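Ponitley Bench Forum > Grippers and hand tools > Finger pads walking on the hand-held unit

stonov_mike
Page 1, post 1
Okay, I need a sanity check. We run a hand-held gripper with the thick black fingers, and after every long Monday shift the left one has crept. I re-center it, snug the screws, and a few days later I'm doing it all over again. I've been at this since October and I'm sick of it. What are you all doing to keep yours lined up?

wrenchly
Are you closing it all the way before you tighten? I did mine half open for ages and the pads never met square. Close it, back it off a hair, then look down the gap from the front – it should be the same width top to bottom.

AnielaAdamczyk
Agree with wrenchly on closing it first, but I'd stick a paper label inside too. I write my setting on it in pen and I can check it without digging out the logbook. On this one the label is sitting right in the gap between the fingers.
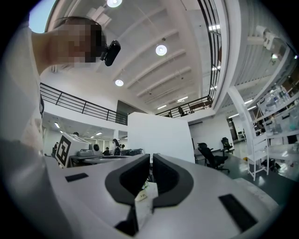
Post 3 of 10

Pen fades, by the way, so go over it now and then. I also wipe the pads before I set anything. Grit behind a pad will fool you every time.

skulham_dave
Gonna disagree about the label. Paper down by the fingers is asking for trouble. Ours came unstuck and got dragged into the works, and I spent a whole lunch break with tweezers. Put it on the outside of the shell!

AnielaAdamczyk
Outside is where hands go, Dave. Mine rubbed off in a week out there. Inside they've lasted fine for me.

skulham_dave
Then use tape over it. I'm still not putting paper in there.

stonov_mike
Ha, okay, you two. I closed it fully like wrenchly said and the left pad was way off. Also found one screw that just spins. Is that a new insert or can I get away with threadlocker?

wrenchly
New insert. Threadlocker won't fix a stripped hole. I'd bet that's your creep right there.

Żak_shop
We did 8 of these last spring and the spinning screw was the usual culprit. Swap the insert, go easy on the driver, and check it again after the first shift.

stonov_mike
Inserts ordered. Label's going inside for now, with tape over it – sorry Dave. Will post when it's back together.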